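Members at the Barnard fitness center will see longer gaps between morning sessions starting in May, as the building moves to a set cleaning round for its benches, pads and seating.

The center, run by Tostura, has 381 members and opens its weight room at 6 a.m. Under the new schedule the room will close to users for 90 minutes in the early afternoon, when the floor is quieter, and every padded surface will be wiped by hand. Until now the work was fitted in between classes, and some corners were missed.

"People wipe the part they sat on, and that's fine," said Charoen Siriwan, who manages the building. "What gets left is the sides and the seams. Dust and sweat both end up there."

The bench seats take the most time. Vinyl marks easily, and the pale scuffs that come with use don't wipe off, so staff have been told to stop scrubbing at them. The method is plain: a light spray, a soft cloth folded to the size of the palm, and steady pressure from one end of the seat to the other.

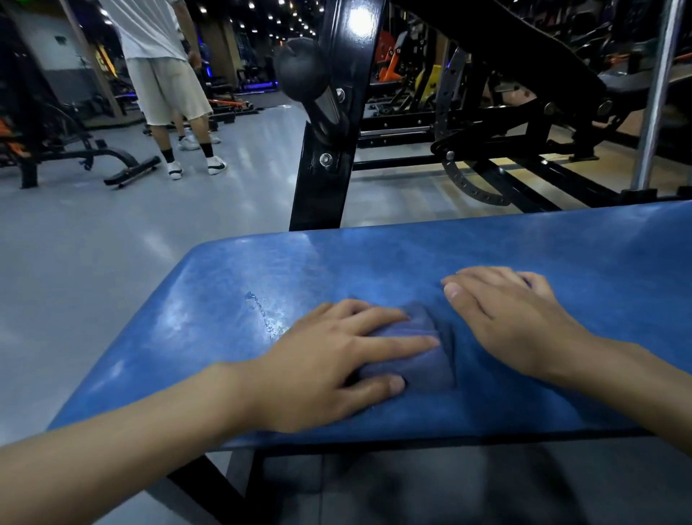 Spray is to be kept off the adjustment brackets and bolts where possible. Those parts get a dry cloth only, and anything that feels loose is written down and passed to Rojanasak, the company that services the equipment. Its technician visits every 2 months and will now work from that list instead of checking each machine from scratch.

The center has 18 benches and padded seats in regular use. Siriwan said three of the older pads will probably be recovered before the end of the year — the steel underneath is sound, and new vinyl costs much less than a new bench. Members who notice a split in a seat are asked to tell the front desk and use another one until it is looked at.

Soft fabric is being handled separately. It can't be treated the way vinyl is, and too much liquid leaves rings. Staff use a barely damp cloth on it and go with the nap. Where fabric meets a wood-grain surface, the cloth is worked along the join by hand, a short stretch at a time, and the panel is wiped last. 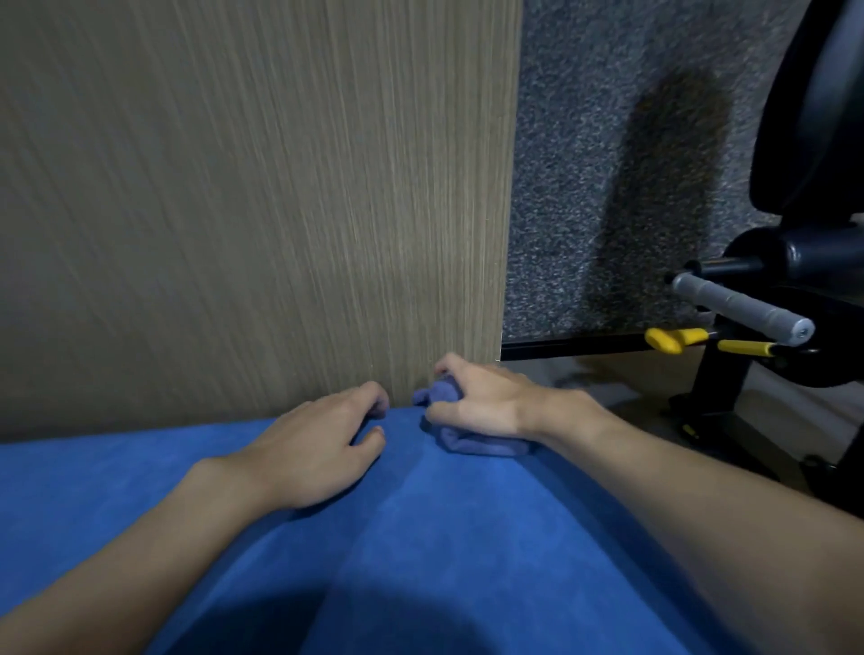 Cloths are sorted after each round and washed the same evening without fabric softener, which can leave a film on vinyl. The center has also switched to an unscented cleaner supplied by Tinero after several members complained about the smell of the old one, mostly in the morning classes.

The spray bottles and paper towels near the door will stay where they are, and members are still expected to wipe down a bench when they finish with it. Towels should be laid over the backrest during use. Bags and shoes should stay off the seats.

The cardio area and the changing rooms are not affected by the afternoon closing and will keep their present hours. Anyone with a booked training session during the closed period will be contacted by the front desk and offered another time. The new hours will be posted at the entrance, and Siriwan said they will be reviewed at the end of the summer.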